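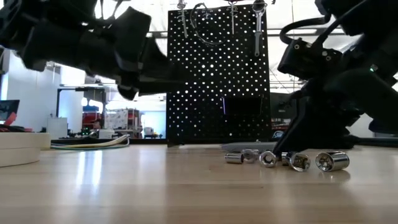
Protokoll Werkstattrunde Claditz
29. September 2026

Drucken | Per E-Mail senden

Beginn etwas verspätet, Schlüssel fehlte. Protokoll vom letzten Mal ohne Änderung angenommen.

1. Steckschlüsseleinsätze
Nüsse liegen nach Gebrauch weiter lose auf der Werkbank herum, Ratschengriff meist dahinter oder in irgendeiner Schublade. Kasten von Idum hat 25 Plätze, 3 davon leer. Eine der fehlenden ist die 12er, wird dauernd gebraucht. Bitte auch in den eigenen Taschen und im Transporter nachsehen.
Diskussion, ob nachkaufen oder abwarten. Ergebnis: bis Monatsende suchen, dann einzeln nachbestellen, keinen neuen Satz. Ein neuer Satz käme auf 53 Euro, dafür keine Mehrheit.
Innensechskant und Vielzahn in Zukunft getrennt einsortieren — wurde im April schon mal beschlossen, hält sich keiner dran.

2. Lochwand
Die schwarze Lochwand hinten auf dem Tisch bleibt stehen. Vorschlag, sie an die Mauer zu schrauben, abgelehnt (Licht kommt dann nicht mehr durch, außerdem Steckdosen dahinter). Haken von Cundunside passen angeblich nicht in die Lochung, wird vor der Bestellung mit einem Muster geprüft. Wunsch: Leiste für die Nüsse, nach Größe, mit Beschriftung. Wer Zeit hat, baut einen Probestreifen aus Restholz.

3. Tischplatte
Holz ist soweit gut. Deckenlicht spiegelt stark auf der Platte, kleine verchromte Teile sieht man je nach Platz schlecht, mehrfach beanstandet. Matte Unterlage in Grau wäre billig, mattes Öl wäre schöner. Erstmal Unterlage ausprobieren, aber nur auf der vorderen Hälfte. Keine nassen Lappen auf dem Holz liegen lassen, gibt Ränder. Gilt auch für Kaffetassen.

4. Aufräumen am Abend
Neue Reihenfolge: erst Einsätze abwischen und in den Kasten, dann Ratsche, dann fegen. Öliger Lappen in den Blechbehälter, nicht in den Papiermüll. Der Kasten wird erst zugemacht wenn alles drin ist. Fehlt was, Zettel rein mit Größe und Datum.
Einwand: dauert zu lange wenn die zweite Gruppe schon wartet. Zur Kenntnis genommen, bleibt trotzdem so.

5. Projekt Moon
Kurz. Stückliste liegt vor, zwei Positionen noch offen. Drehmomentschlüssel muss vorher zur Prüfung, Termin unklar. Vertagt.

6. Sonstiges
— Schublade links klemmt immer noch
— Handwaschpaste ist alle, wird mitbestellt
— Liste für Leihwerkzeug hängt jetzt innen an der Schranktür, bitte leserlich eintragen und auch wieder austragen
— Licht im Flur: Hausverwaltung weiß bescheid

Nächste Runde nach Aushang. Muster der Haken mitbringen.

Zuletzt aktualisiert: nach Korrektur Punkt 3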